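The summer I gave up fizzy drinks (mostly)
2021-07-28
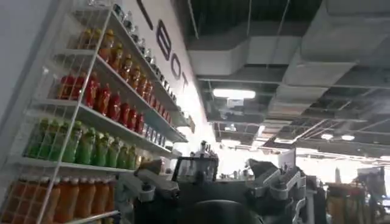
Bottled drinks, sorted by color. The red row is the one I miss.

So I stopped drinking soda in June. I didn't plan to write about it, but three of you asked after I mentioned it in the comments on the tomato post, and I've got a cup of tea going and the kids are at swim, so let's do it!

It started with a receipt. I was cleaning out the car before our trip to Callelcombe and found a wad of gas station receipts under the seat, and every single one had a soda on it. Some had two. I added up what I'd spent since New Year's and got $397, and that was only the ones I'd kept. I sat there in the driveway feeling a bit sick, then went inside and had a root beer. Old habits.

The first week was rotten. I had a headache right behind my left eye and I was short with everybody, including the poor man at the pharmacy. My neighbor Min-kyu Ryu quit back in 2000 and has been smug about it ever since, and he told me to switch to seltzer with a splash of cherry juice. I tried it. It tastes like someone described cherries over the phone. I've come around to it with a lot of lime, though, and if you put it in a really cold glass it scratches the itch at about four in the afternoon, when I'm at my weakest.

What I hadn't counted on was how much of it was the little outing. I'd walk down to the store on Lundiddale Road, stand in front of the drinks for a while, pick something bright and walk home the long way past the ball field. I liked that! So I kept the walk and dropped the bottle, and now I come home with a peach or the paper (or, okay, a donut – I never said I was giving up donuts).

I've slipped 2 times. Once was at my cousin's wedding in Mornunard, where there was orange soda in a tub of ice and it was almost a hundred degrees out, and I regret nothing. The other was just a bad afternoon with the insurance people.

Am I sleeping better? A little, I think. My dentist was pleased, anyway, and she's hard to please. I haven't lost any weight, see donuts.

Next up I'm going to try making ginger syrup with my aunt's recipe, which calls for "enough sugar" and no other amounts. If any of you have one with real measurements, please put it in the comments before the weekend.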